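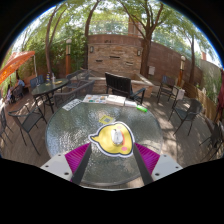 Rule 14

The handbook at Idville had 30 rules, and I broke the fourteenth on a café patio in Wendmont.

Rule 14 said the operator must ask before recording near other people, and must ask again if anyone new sat down. I had asked. The woman who ran the place said yes and went back indoors. I put the yellow chick sticker on the glass table, held the gripper over it and started.

The job was simple enough. Close on the target, lift, put down, open, wait. Keep the wrist level. Do not rush the last few centimetres. I was on run 11 when I noticed somebody in a blue top under the orange umbrella. I did not know how long they had been there.

I finished the run. That was the breach. The rule says stop.

Then I went over, said what I was doing and asked if they minded. They asked who would see it. I said people at Idville, and a machine that had to learn to pick things up.

"Will it know I was here?"

I said I didn't think so. They thought about it and said they would prefer to be left out.

I deleted all 11 runs and wrote it up on form 904. Under "reason" I put: asked late. Under "action taken" I put: moved to another table.

My supervisor rang in the afternoon. She wanted to know why I had thrown away good work. I read her Rule 14 and she was quiet for a bit, and then asked me to send her the form.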